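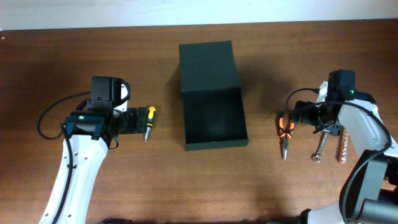 *Grüne Box, leer, rechts davon Spitzzange und Ringmaulschlüssel*

**Betreff:** Box Cedside kippelt auf Werktisch Letton
**Status:** offen, Rückfrage beantwortet
**Bestellt bei:** Drernby, im Juli

Hallo liebes Drernby-Team,

danke für die schnelle Antwort auf meine erste Nachricht! Ihr wolltet wissen, was genau ich auf dem Tisch stehen habe und wann das Problem auftritt, also schreibe ich es jetzt mal ausführlicher auf (Entschuldigung, wird länger).

Es geht um die dunkelgrüne Box, oben offen, die ich als Ablage fürs Handwerkzeug benutzen will. Der Plan war simpel: Schraubendreher, Spitzzange, Schlüssel und was sonst noch so rumliegt nach dem Arbeiten rein in die Box, Tisch frei, fertig. Leer steht sie auch ganz brav da. Sobald ich aber die Zange und den Schlüssel reinlege, kippelt sie. Nicht schlimm, vielleicht so viel wie ein Blatt Pappe unter einer Ecke, aber bei jeder Berührung macht es klack, und das nervt nach einer Stunde gewaltig.

### Was ich schon probiert habe

- Box um 180 Grad gedreht: kippelt weiter, nur über die andere Diagonale.
- Box auf die Fliesen in der Küche gestellt: kippelt dort auch, aber weniger. Das spricht ja eigentlich gegen den Tisch, oder?
- Tisch mit der Wasserwaage geprüft, längs und quer. Quer hängt er minimal, längs ist er gerade. Die Fugen an der Wand helfen mir nicht weiter, da sind ja keine.
- 3 Filzgleiter unter den Boden geklebt: schlimmer als vorher, gleich wieder ab damit. Mit 4 habe ich es nicht mehr versucht, weil die Packung leer war.
- Den Schraubendreher allein reingestellt, den mit dem gelb-schwarzen Griff: alles ruhig. Das Gewicht macht also schon was aus.

Dann hattet ihr noch gefragt, ob die Tischplatte sich verzogen haben könnte. Ich habe ein Lineal von 100 cm hochkant draufgelegt und mit der Taschenlampe dagegen geleuchtet. In der Mitte kommt ein bisschen Licht durch, hinten Richtung Wand nicht. Ich kann nicht beurteilen, ob das noch normal ist – dafür bräuchte ich von euch einen Wert, in der Anleitung steht dazu nichts.

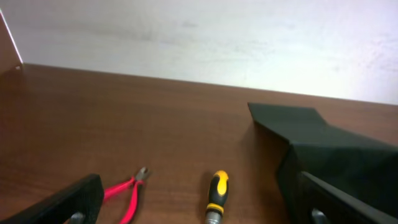 *Tischplatte bis zur Wand, links hinten das hochstehende braune Brett*

Zum hinteren Teil des Tisches: Die Platte stößt fast an die Wand, und ja, die Wand hat da ein paar graue Schmierer. Eure Frage nach dem braunen Brett oben links: Das steht senkrecht auf der Tischplatte. Die Zange mit den pinkroten Griffen liegt weiter vorne, ein Stück weg davon.

### Noch was anderes

Der Schlüsselsatz von Tsao aus derselben Bestellung ist in Ordnung, den will ich auf jeden Fall behalten! Bitte also nicht die ganze Lieferung zurückbuchen, das ist mir mal bei einem anderen Shop passiert und war ein ziemliches Hin und Her. Der 8er klemmt etwas in seiner Halterung, damit kann ich leben.

### Was ich mir wünschen würde

Am liebsten wäre mir eine Ersatzbox, falls ihr bei dieser Charge schon öfter von krummen Böden gehört habt. Auf dem Etikett unten endet die Nummer auf 2000, falls das beim Suchen hilft. Wenn es doch am Tisch liegt, schickt mir bitte die Toleranz für die Platte, dann messe ich mit einer Fühlerlehre nach.

Ihr erreicht mich am besten abends ab 18 Uhr, vorher sehe ich meine Mails nicht.

Viele Grüße und danke schon mal!

**Nachtrag:** Habe gerade noch einen gefalteten Kassenzettel unter die vordere rechte Ecke geschoben. Damit steht sie ruhig, auch mit Zange und Schlüssel drin. Als Dauerlösung möchte ich das aber nicht, also bitte das Ticket offen lassen.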